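## Gripper fault on the folding station: what we found

The folding station at Fornville was down for part of last week after the gripper failed to let go of a garment on command. The controller logged the fingers as open. They were still closed on the knit, and when the arm started its return move it pulled the fabric tight across the padded surface. An operator pressed the stop button. There were no injuries.

We went through the log and found fault code 2042 repeated 139 times over the two shifts before the stop. Each one had been cleared from the panel without a report. The code means the finger position reading and the motor reading disagree. On the Candura controller it shows as a warning, so the arm keeps moving.

The cause was a worn connector on the position sensor cable. It made contact most of the time and dropped out when the wrist turned past 40 degrees. Furtado supplied a replacement cable and we fitted it the same afternoon. Knits are back on the schedule, including the striped and color-block pieces that tend to slip when they are rolled over on themselves.
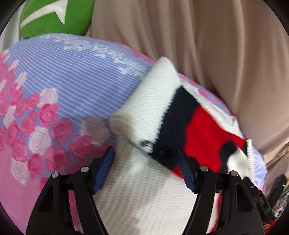
**Nerkura Automation – Handling and Safety Team**

Changes now in effect:

- Code 2042 stops the arm. It can't be cleared from the panel without a supervisor login.
- The sensor cable is on the inspection list, every 1000 cycles.
- Keep hands away from the fingers until the arm is locked out, even if the screen says "open."

If a garment is caught, press stop, lock out, then use the manual release on the wrist. Please don't pull the fabric – two pads were torn that way in May and we are short on spares.

The lockout sheet at the station has been updated. Old copies should go in the recycling bin by the parts cage.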